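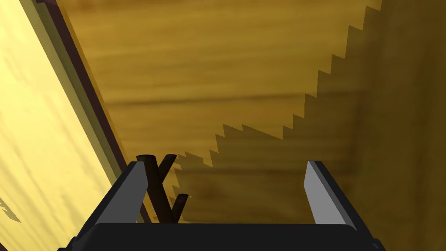 Plulletska Manipulation Group

Saturday, March 14, 2026

I have been running the Ovora simulation kit on my own machine for nine evenings. It ships with a parallel-jaw gripper model, a camera mounted behind the fingers, and a task pack called Stelov, made up of small irregular objects on wood-textured surfaces. The forked twig is the one I keep loading. It is a thin Y with a side stub, and a grasp planner tuned on boxes has very little to hold on to.

Shadows first. Directional light gives a hard edge with visible stair-stepping across the wood. I read that as a low shadow map resolution. The default is 900 and the config accepts up to 1,996. Raising it cost me frame rate and I put it back. If you train on rendered images, randomize the light angle, or your policy may learn the sawtooth.

Textures are soft. The grain on the wood is smeared at wrist distance, fine for grasping and poor for anything that depends on feature matching.

Contact is the better half of the kit. The flat finger pads behave predictably on the twig's stem. Closing on the fork makes it rotate, as I would expect with a real one. The Choo solver is slower than the stock one and jitters less at low grip force. I use it for everything under 30 grams.

Complaints: the object import tool drops collision meshes without a warning, and the camera offset is documented in the wrong frame. Both are on the tracker, with a fix listed for May.

I am keeping the license for now. Config files for the twig task go up once I have cleaned out my local paths.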